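How to sort and label a box of old family photographs

Posted August 28, 2024 by Olaia Escobar

My aunt left me 526 loose prints when she moved into a smaller flat. A few had names on the back. Most had nothing, and the ones with writing often said things like "us at the lake". It took me most of August to get them into order. These are the steps I followed, with the mistakes taken out.

What you need

A soft pencil (2B or softer)
Cotton gloves, or clean dry hands
Index cards
Acid-free envelopes or paper sleeves
A notebook
A table you can leave alone for a few days

Do not use ballpoint or felt pen on the back of a print. Ballpoint leaves a ridge you can see from the front, and felt pen can soak through or come off on the next photo in the pile.

Step 1. Keep the order you found them in

Before you move anything, write down how the photos are grouped. If they are in envelopes from the developer, keep each envelope with its prints. A roll of film usually covers a few weeks or months, so one dated picture can date all the others from the same roll. I tipped out the first two envelopes before I thought of this and spent an evening putting them back together.

Give each group a letter. Write the letter on an index card and keep the card on top of the group.

Step 2. Make a rough sort by look

Go through each group and note the kind of print. Size, border and paper all help. Square colour prints with a white border will generally be older than the glossy borderless ones. Black and white prints with a wavy cut edge are older again. Some prints have a month and year stamped in the margin or on the back. That is the processing date, so the picture itself was taken then or earlier. People left film in the camera for a long time. One of our rolls has two Christmases on it.

Step 3. Number everything

Pencil a number lightly on the back of each print, near the bottom edge. Lay the photo face down on a hard, clean surface and don't press. Use the group letter and then a number, so the ninth photo in group C is C9. Enter the same number in the notebook with one line on what it shows.

Keep the line short. "Two women, one child, front steps" is enough at this stage.

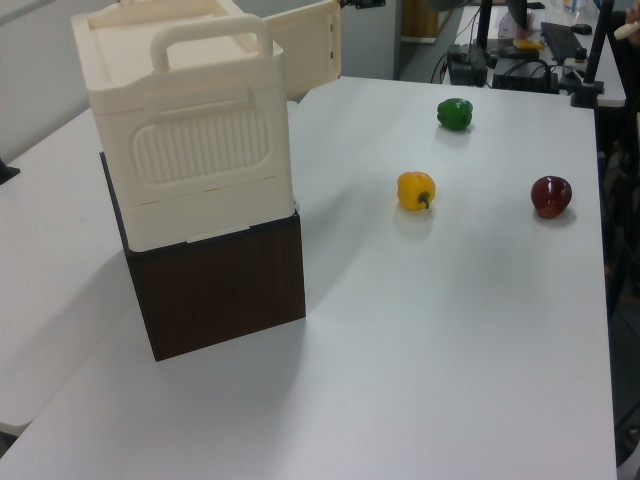

Once every print has a number, you can move them about as much as you like and still get back to where you started. Put them away by group at the end of each session, in their envelopes and standing on edge. A cupboard in the living area is better than a shed or a basement. Heat and damp both do harm, and prints stored flat in a tall stack tend to stick.

Step 4. Work out who is who

Start with the faces you are sure of. Choose one clear picture of each person at each stage of life and set it aside as a reference. When you come to a doubtful face, compare it with the reference set. Ears are more useful than hair. So are hands, if you can see them.

Then ask the relatives. I had better results with small batches than with the whole lot. Nine photos was about as much as my uncle Eusebio Echevarría would look at in one sitting. Write down what people say in their own words, and who said it. If two people disagree, record both. Eusebio and my cousin Macarena Robles gave different names for the man in F19 and I have left both in the notebook with a question mark.

It is fine to leave a person as unknown. A wrong name written firmly on the back will be copied for years.

Step 5. Write the captions

A useful caption has names from left to right, the place, and the date or a range of years. Use full names, including a maiden name where there is one. "Mum" will mean someone different in thirty years.

A finished one of mine reads:

D19. Left to right: Macarena Robles, Olaia Escobar, unknown boy. Toledo, summer, probably 1978. Named by Macarena.

Put the long version in the notebook and only the number and names on the print.

Step 6. Scan the ones that matter

You don't have to scan them all. Pick out the pictures people ask for and any that are fading. I used 600 dpi for standard prints and 1200 for the very small ones. Wipe the glass between batches. Name each file with the same number as the print, then the year if you have it.

Keep one copy on your computer and one on a drive at someone else's house.

Questions I have been asked

Can I throw any out? Yes. Blurred duplicates and the fourth view of the same hill can go. Check the back first.

What about photos glued into an album? Leave them in. Scan or photograph the whole page and number the pages.

What about negatives? Keep them with their group and give the sleeve the same letter.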